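Re: [cell-safety] speed limit when someone is inside the tape

On Monday, Magbanua list admin wrote:
> Draft says 600 mm/s max for two-arm tables. Does that apply with a
> person standing at the desk? Please comment on section 7.

Short answer yes, should apply. Section 7 only says "operator present", way too vague. Tie it to the floor tape.

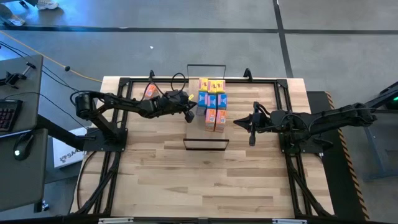 Also want cables in there. Anything crossing a walkway gets taped down or rerouted, no exeptions. Futorix checklist has it as item 12, just copy that.

More tmrw, in a meeting til late

Flindero bench group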